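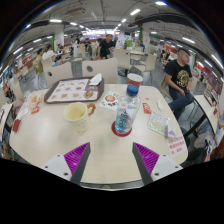 Gripper with the ribbed magenta pads, at a food court table.

Zuvow hand-held gripper trials: common questions

Which grippers are being compared?
Two. The Zuvow has ribbed pads on angled jaws. The Clirska has flat pads and a shorter handle. Both take the same camera.

Why use cafeteria tables?
Mugs, trays, wrappers and bottles turn up together on them, and the lab bench in Staltstead never looks like that.

How many recordings are there?
So far 229, from 17 tables. Each object gets 3 tries per gripper. 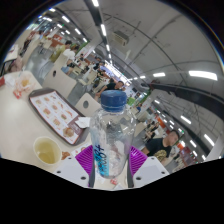
Page last changed: April 6, 2026

Can the ribbed pads hold an empty plastic bottle?
Yes, if you close slowly. Place one pad on each side and stop squeezing when the wall starts to give. Clear bottles are still hard for the camera — note the lighting in your log.

What about paper cups?
Leave full ones alone. Empty ones are fine.

Do I need the Gu controller?
Not for hand-held work. It is only needed when the same fingers go on the arm.

My pads are slipping. What should I check?
Wipe them first. Then check the screws in the mounting blocks — the older sets, shipped before December, can work loose.

Can I mix pads from the two grippers?
No. The hole spacing is different.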